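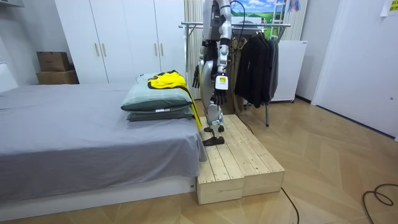
A yellow garment with black trim over stacked pillows, beside a step of unfinished pine planks.

Features > Bedrooms > Clothing and Storage

The Bed as a Dressing Table

Aug 15, 2020
371 shares | 20 comments

Most bedrooms are furnished on the assumption that clothing moves directly between the wardrobe and the person wearing it. In practice a great deal of it stops at the bed. Shirts are laid across the pillows, hangers collect on the sheet, and a jacket chosen for the morning may stay there until evening.

In February, Nalholm invited readers to describe where they put down a garment before hanging it up. The magazine received 1,151 replies. The bed was named more often than the chair, the door hook, and the laundry hamper combined, and many respondents wrote that they would prefer to keep the habit and arrange the room around it.

The first matter is the surface. A plain fitted sheet in gray shows a bright garment clearly and makes a dropped button easier to find. Patterned covers are less helpful in this respect, particularly under artificial light. Pillows stacked at one side leave the rest of the mattress free for folding, and a soft garment can rest across them for a short time without a sharp crease. Heavier items should be laid flat.

Height is the second. Many readers find that a mattress is too low for comfortable folding and a wardrobe rail too high for comfortable reach. A raised step beside the bed changes both. Pine planks are a common choice and may be left unfinished, provided that the edges are sanded and the boards are checked each year for splinters. Two separate boxes placed side by side are easier to move than a single long one – a practical point in rented rooms.

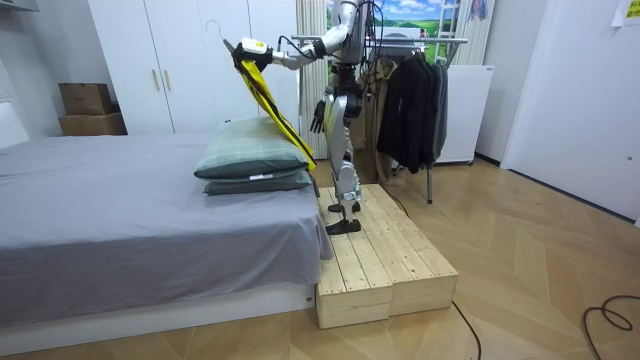 Hangers deserve more attention than they usually receive. A garment should be lifted with its hanger, clear of the bedding, so that sleeves and hems do not drag pillows out of place. Slippery fabrics should be held at the shoulder as well. The Hosseinzadeh workshop, which repairs clothing for Nalholm readers, recommends keeping no more than 4 empty hangers within reach of the bed and returning the others to the rail.

White wardrobes and bed bases remain popular with readers who keep their bedding in greens and grays. The Iseo and Fumen ranges, both reviewed in our spring pages, follow this approach, although the Fumen sheets are cut generously and will hang well down the side of a shallow mattress. Readers with a step against the bed should measure the drop before ordering.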